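Home | Current Issue | Archive | Submit | About
14 min read

3. Materials and Methods

3.1 Garment selection

The wear trial used gray rib-knit socks in a single size, drawn from one production lot supplied by the Skiris mill at Trerkovdale. Using one lot kept variation in yarn count, twist and dye uptake small compared with the variation expected from laundering. The yarn was a cotton-rich blend with nylon plating and a covered elastic thread in the leg. Socks with visible knitting faults, uneven toe seams or a leg length outside the mill's own tolerance were set aside before the trial and were not replaced.

After screening, 299 socks entered the study. They were handled as individual items throughout. Pairing was ignored, as earlier work at Skoltbridge had shown that left and right socks from the same pair can differ in abrasion loss by more than two socks chosen at random from different wearers. Treating the pair as the unit would have hidden this effect.

3.2 Labeling

Every sock received a small rectangular label carrying a printed code made up of the letter I and a four-digit number. The code was the only link between the sock and its record. Wearer, wash group and detergent dose were stored in a separate table and were not available to the staff who carried out the measurements.

Label position was fixed after a short pilot in February. Labels placed at the cuff stiffened the welt and gave false readings in the stretch test. Labels placed under the foot were rubbed by the shoe and became hard to read after a few cycles. A position on the body of the sock, away from the heel and the ball of the foot, avoided both problems. Orientation was not controlled, and a code may therefore read upside down depending on how the sock is held (Figure 2).
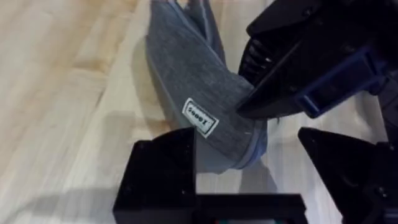

Figure 2. Gray knitted sock with its label, code I0005. The folded upper layer is at the top.

3.3 Laundering

Socks were divided at random among 5 wash groups, which differed in water temperature, detergent dose and drying method. All washing was done in front-loading machines filled to the same dry mass with cotton ballast. Machines were rotated among groups so that a fault in one drum would not be mistaken for an effect of treatment. Ballast pieces were replaced when their mass had dropped by more than the limit given in the protocol.

Line-dried socks were hung by the toe in a ventilated room. Tumble-dried socks were removed when the exhaust humidity reached a fixed value, and not after a fixed time. Fixed drying times had led to overdrying of small loads in the pilot, with a visible loss of recovery in the leg. All socks were then laid flat and left to condition in a standard atmosphere overnight before any measurement was made.

3.4 Measurements

Three properties were recorded: leg length at rest, leg width under a fixed load, and mass. Length was taken from the top of the welt to the heel turn, along the wale line, with the sock flat and unstretched. Width was taken at the midpoint of the leg on a two-jaw frame. The load was held for one minute before reading, and the sock was allowed to recover for the same period before it was measured again at rest. Mass was read on a bench balance in the conditioned room.

Pilling was graded separately against the Seyoum photographic scale. Each sock was graded by two assessors working alone. Where the grades differed by one step, the mean was used. Where they differed by more, the sock was graded again by both assessors in a later session, and the second pair of grades was kept.

3.5 Data handling

The full record contained 2298 measurement entries. An entry was rejected if the code on the label could not be read in full, if the conditioning period had been cut short, or if the balance had drifted past its check mass. Rejected entries were left blank. No values were estimated to fill gaps.

Dimensional change was expressed as a percentage of the value measured before the first wash. A mixed model was fitted with wash group and cycle number as fixed effects and the individual sock as a random effect. Wearer was added as a second random effect in the abrasion model only. Residuals were checked by plotting against cycle number, and the width data were log-transformed after this check showed a spread that grew with wear.

Previous section | Next section | References | Back to top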